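Flekari Home Forum > Kitchens > Sinks and Dishwashers

Thread: Do you rinse before loading? (yes, again)

platbridge_dad
Posted 2021-08-01

I know this has been done to death, but the search function here only returns threads about grout. My wife rinses everything until it's clean enough to put back in the cabinet, then runs it through the dishwasher as a sort of ceremony. I scrape and load. We have been married nine years and this is what we have left to discuss.

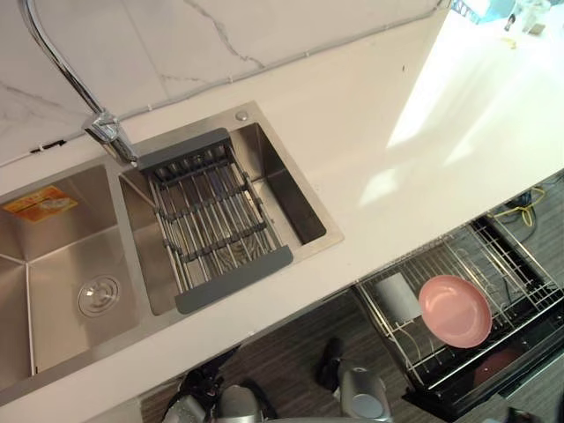
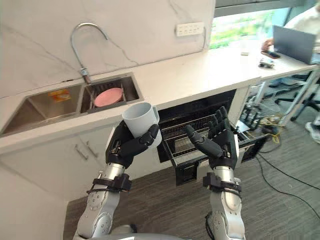
Do plates need to be rinsed before they go in the dishwasher?

Scraping is enough for most plates, as long as the filter is clean and you run the machine within a day or so.

That's my position, anyway. She has asked for a second opinion. I said I'd ask strangers.

Noemi Costa
Your position is correct. Many newer machines have a sensor that checks how cloudy the water is. Send in spotless plates and it may decide there's not much to do and give you a shorter wash. Then the one pan you didn't rinse comes out with lasagna on it and everybody blames the pan.

grumblesink
Lovely theory. My machine came with the house and the only thing it senses is when I have company. I rinse. Four kids, oatmeal every morning. If you have never met oatmeal that spent the night in a bowl, I envy you. They could build bridges with it.

platbridge_dad
Oatmeal is a fair exception. I'd also allow egg.

Noemi Costa
Soak the oatmeal bowls, then. Soaking four bowls is still less water than running the tap over the entire load. And use the rinse and hold cycle if you're not washing until night. That's what the button is for.

grumblesink
The label wore off my buttons around the second kid. One of them might be rinse and hold. One of them makes it beep.

Nives Lombardi
I did appliance repair for a living until last June, so here's the view from the floor with my head in your machine. Half the "it doesn't clean anymore" calls I went on were a filter that had never been taken out. People didn't know there was one. Look in the bottom, under the lower spray arm on most of them. It usually twists out. Wash it with dish soap and an old toothbrush, put it back, and make sure it locks. If it's loose, bits get past it and into the pump, and then you get to meet somebody like me.

The other half was loading. Bowls nested like spoons, spoons nested like bowls, a cutting board standing in front of the detergent door so it can't open.

platbridge_dad
I have just looked. There is a filter. I'm not going to describe it.

marchetti_fan
Nobody has mentioned detergent yet. I've used gel, powder and pods, and powder wins. You can put a little in the prewash cup, and a pod can't do that. I get the Rosteck stuff in the big box. Ugly box, clean plates.

grumblesink
Pods are for people who have both hands full, marchetti. Some of us are holding a toddler.

marchetti_fan
You can pour powder with one hand. I've seen it done.

grumblesink
Not on the counter you haven't.

Nives Lombardi
Either one is fine if the water's hot. Run the kitchen tap until it comes out hot, then start the machine. If your water is hard, keep the rinse aid filled. I'd argue about that long before I'd argue about powder.

Noemi Costa
Seconding the tap trick. It does waste a little water, so I catch it in a pitcher and use it on the plants after it cools.

marchetti_fan
I have five plants and they're all dead, so I'll just wash my hands with it.

platbridge_dad
Update. Filter cleaned, tap run hot, nothing rinsed, normal cycle. Everything came out clean except one fork, which my wife has placed on the windowsill where I can see it from the couch. We're going again tonight — same rules, no egg.

Nives Lombardi
Was the fork tines up or tines down?

platbridge_dad
She loaded the forks.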